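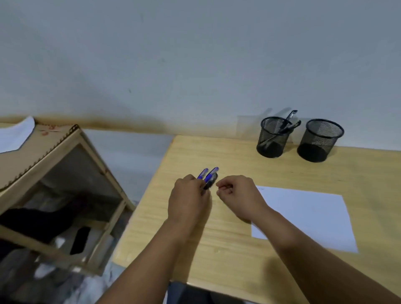

Section 3: Planning Your Station and Your Budget

Before you send your order through to Tredelia, please make yourself a cup of tea and read this section to the end. Most of the returns we handle come from people who bought the arm first and measured the desk afterwards, and we'd much sooner help you get it right the first time.

The Koppel is a bench-mounted writing and sorting arm for small offices and classrooms. It picks pens out of a holder, tests them on paper and puts them back in the holder you nominate. How much of the kit you need depends on how the job is done now, so that's where we start.

3.1 Watch the job by hand

1. Choose one ordinary desk and ask whoever normally does the work to carry on as usual.

2. Note which hand does what. People very often keep a spare pen in one hand while writing with the other, and a single Koppel arm can't do both. If your work depends on it, budget for the second arm now.

3. Mark where the paper sits and whether it's askew. The standard paper guide copes with a modest angle, but anything more needs the Gimgate camera.

4. Write down what's on the desk at the back, and whether there's a wall behind it.
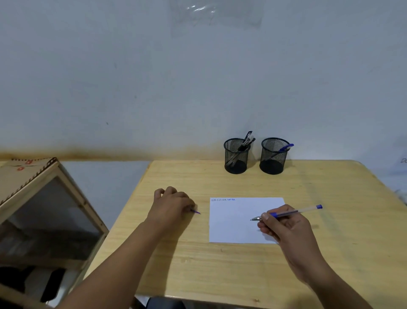 Figure 3-1. Pen trial by hand, with two mesh holders at the back of the desk.

Note: Wire-mesh holders are fine to keep using, though dark mesh can confuse the base sensor. Birutė Lill on our set-up desk suggests slipping a plain card liner inside, and it costs next to nothing.

3.2 Measure up

1. Allow 60 cm of clear depth from the front edge of the desk to the wall.

2. Leave 43 cm to either side of the mounting plate. Cabinets count, and so do their doors when they're open!

3. Check that a chair can still tuck in, as you'll want to sit down for the first few calibrations.

Caution: Do not clamp the mounting plate over a rounded corner. The clamp needs a straight edge to grip.

3.3 Work out the cost

1. Single-arm kit, with plate and paper guide: $2,258.

2. Single-arm kit with the Gimgate camera: $2,988.

3. Add freight, and a Trostari service plan if you'd like one. The plan can be added later, so don't feel rushed.

Note: If your budget year closes before delivery, ask Dalia Juška in accounts for a split invoice. Requests in by October are the easiest to organise.

When you have your notes and measurements together, copy them onto the order form and go on to Section 4, Unpacking.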